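Hopkin neck bracket for the Plavard: two months in

Posted Apr 9, 2022

I look after one robot, a Plavard on wheels that spends its days opening and closing locker doors, and in February I finally replaced the neck bracket it shipped with. The old one drooped. Every few days the head would settle a hair lower, the door positions would all drift with it, and I'd be back on the floor with a hex key and a bad mood. So I bought the Hopkin bracket, the one with the toothed tilt ring, and I've lived with it long enough now to have opinions.

Fitting it took me most of an afternoon. The five bolts on the base plate line up fine with the Plavard's shoulders, but the printed sheet shows them going in from the top and on my machine they go in from below, so I had the whole thing together before I realized the camera cable was pinched (my fault for not stopping to look, but also come on, Hopkin). Take the cable off first. Feed it through the slot, leave yourself a generous loop behind the head, and only then tighten anything.

The tilt ring is what you're paying for and I love it! It clicks. You pick a tooth, you lock the lever, and the head stays there. I went with tooth 26 at first, then dropped to 29 because the wrist kept going out of view when the arm worked low, and it has sat at 29 ever since without me touching it. I put a paint pen line across the ring and the collar so I can check it with one look in the morning, and the line still meets.

Less lovely: the lever is plastic and feels like it came off a cheap tripod. Minoru Tamura, who runs the same bracket on his Cosard, has snapped 2 of them already, and replacements only come as part of the full hardware bag. I've been snugging mine with fingers only — no pliers — and so far so good. The rubber washers also shed black dust for the first week. Wipe the lens more than you think you need to.

I also tried the Flanus bracket before this one and sent it back. Smoother motion, nicer finish, but no teeth, so you're trusting friction again, and I've had enough of that.

As for how the view holds up at my setting, I'm happy with it, though it's a low view and you should know that before copying me. You get the whole bottom row and plenty of floor, and the upper compartments get chopped off, so I look up again for anything above shelf height. Blur when the head is moving is the same as ever, because a bracket can't fix your exposure time, but I can still read 2D08 on the door under the open compartment, and I can pick out the black latch on the inside of the door that's swung out. Four stars, and I'd give it the fifth for a metal lever.

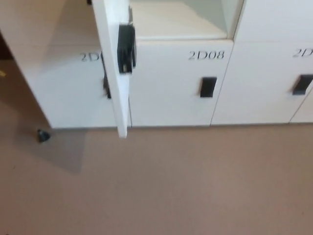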